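Drikness (chair)

The Drikness is a stackable side chair produced by the furniture maker Starkstead at its workshop in Jetdale. It was drawn up as seating for libraries and canteens and later sold for use at home. 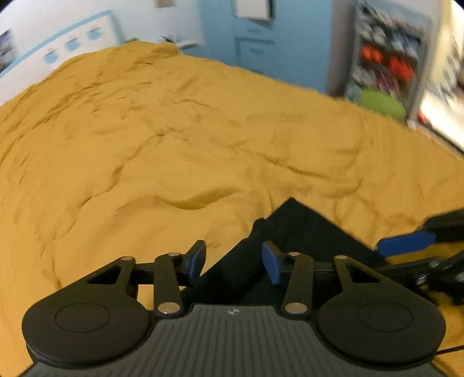
The frame is bent from steel tube and welded at four points under the seat. The seat and back are separate shells of molded beech veneer, each fixed to the frame with screws set from below or behind, so that no hardware shows from the front. The front legs stand straight, while the back legs lean outward and continue upward to carry the backrest. The seat is 17 inches high, and the chair can be stacked on the floor or on a wheeled cart.

The first run was 400 chairs, all with a clear lacquer finish and black frames. Starkstead then added stained shells and a chromed frame. An upholstered model, the Drikness Shao, has a padded seat covered in wool and does not stack. A bar-height model was offered for 2 years and dropped from the catalog.

Early chairs have plain rubber feet and a paper label under the seat. Later ones have nylon glides, and the maker's name is stamped into the rear crossbar. The fabric card for the Shao lists 38 colors. Replacement shells fit both early and late frames, but the screws differ in length.

See also: Side chair, Molded plywood, Tubular steel furniture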